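## 5. Working alongside the Tukar sorting arm

This section applies to all staff assigned to the repacking benches at the Matby site. It replaces the bench instructions issued before July 2025. Staff who previously sorted returned items by hand will now prepare the bins, watch the arm and deal with any item it cannot place.

### 5.1 Before starting a shift

1. Sign in at the bench panel with your own staff number.
2. Check that the gripper fingers and base plate are free of tape, film and loose packing.
3. Set the bin on the bench and press **Ready**.
4. Stand behind the floor line before the arm moves.

**Caution:** Do not reach between the fingers while the panel light is on, even if the arm is still.

### 5.2 Checking the grip

Soft or crumpled items need closer attention than rigid ones. Look at both finger pads from the wrist view on the panel before you confirm a lift. 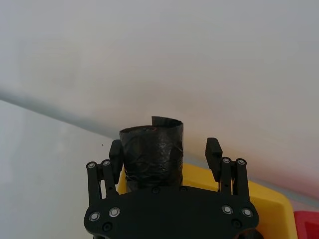

*Figure 5: Wrist view. The left pad rests against the rolled black item; the right pad is clear of it.*

Where a gap remains on either side, proceed as follows:

1. Press **Hold**. Do not press **Confirm**.
2. Select **Close slowly** and watch until both pads meet the item.
3. If the item folds or slips, select **Release** and place it by hand once the panel light is off.
4. Enter code 174 in the bench log.

**Note:** A hand placement does not count against the operator. Bench targets have been withdrawn, and the log is used only to adjust the arm's settings.

### 5.3 Changes to duties

Each operator will rotate between the bench and the inspection desk. No operator is to be left in sole charge of the arm until bench training has been signed off. Training sessions continue until September.

Questions about rotation or training should be sent to Ita Ó Riain, extension 283. Faults with the arm should be reported to the Moriarty service desk, extension 296.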